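Nisten Play Workshop
Play session assistant (part-time) and call for families to take part

Nisten is looking for one part-time play session assistant, and for families with children aged three to six who would like to join our autumn sorting and matching sessions. Both notices are on this page. Please read the part that applies to you before you get in touch.

About the sessions

We run small group sessions at our rooms on Zarkthorpe Lane. Children sit at a low table with an adult and work with a set of shape blocks. They put together blocks of one colour, or find the same shape in two different colours, or build a short row and ask the adult to copy it. Each session lasts 45 minutes, including time for coats and a drink. There are never more than 7 children in the room.

The blocks are 3D-printed in our own workshop. We have 136 of them in use at present and print more when a set goes missing or a corner gets chewed. They are washed after every session and put back in the drawers by shape. 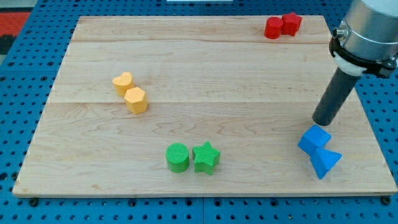 Līga Vanags wrote to us after the spring sessions to say that her son had no trouble with colours but kept putting the hexagon with the cylinders, and could we slow that part down. We have done so. The first two sessions now use colour alone, and shape comes in from the third. Boards are set out in colour pairs, such as a red cylinder beside a red star, or a yellow heart with a yellow hexagon, so that a child can see two different shapes belonging together before being asked to sort them another way.

The job

The assistant works with our session leader, Sewwandi Munshi. You would:

set out the boards and blocks before families arrive
sit with two or three children and play alongside them
write a few lines on each child after the session
wash, dry and sort the blocks, and check for rough edges
help in the workshop when there is printing to be finished

The post is for two mornings and one afternoon a week, in term time. Pay is 1,030 a month before tax, all year round. You will need a background check, which we arrange and pay for. Experience with young children is needed, paid or unpaid. You do not need to know anything about printing. The work involves kneeling, carrying trays up one flight of stairs and a fair amount of tidying.

To apply, send a letter of no more than two pages to Afia Amissah at the Nisten office, with the names of two people we can ask about you. Tell us about a time you played with a child who did not want to join in. Letters must reach us by 17/10/2026. Interviews will include half an hour in a session.

Taking part

We have places for families in two groups, one in the mornings and one after school. Each group meets six times. There is no charge. A parent or carer stays in the room throughout, and younger brothers and sisters may come if they can be kept off the table. Babies in slings are fine.

Children do not need to know their colours or shapes before they start. If your child is colour-blind, or you think they may be, please say so on the form and we will choose sets that differ in shape first. We can also seat children who use a wheelchair or a standing frame, as the table legs adjust.

We keep written notes on what each child chooses and how long they stay with it. The notes are used to plan the next set of blocks. You may read your child's notes at any time, and you may stop coming without giving a reason.

Forms are at the front desk, or ask Wouter Meijer to post you one. Please return the form by hand or by post. We offer places in the order forms come in and keep a waiting list for the spring.

Street parking is limited before ten in the morning. Pushchairs can be left in the hall.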